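Insulating the loft in Curnach, part two

In April I finally finished the loft floor of our small house in Curnach. I promised to write how it went, so I will try to be complete. The house has walls of old brick and the ceiling under the loft is lath and plaster, therefore I could not walk on it and had to lay boards across the joists before any other work.

The joists are not at equal distances. The gap between them is different almost in every row, and the rolls from the shop in Fevidham are made for only one width. My neighbour Rok Nikolovski lent me a long bread knife, and with this it was much easier to cut the wool than with the special saw I had bought. I used 10 rolls for the first layer and paid 241 pounds for them.

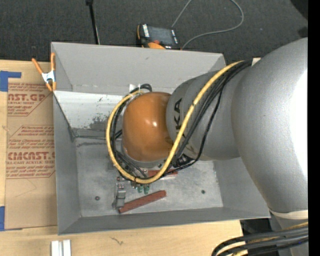
The second layer

The second layer goes across the joists, at a right angle to the first one. In this way the wood is also covered and the cold does not come through it. I made one mistake. I pushed the wool fully into the eaves, and Kalliopi Ristić, who did her own roof two years ago, told me that the air must pass there. I pulled it back by a hand's width along both sides, which took me a whole evening on my knees.

The hatch was the last thing. I glued a piece of stiff foam board on its back and put a rubber strip around the opening. It now closes a little too tightly and I must push it with a broom.

Next I want to wrap the water pipes near the chimney. If somebody knows a good way to go around a corner with the foam tubes, please write it to me in the comments.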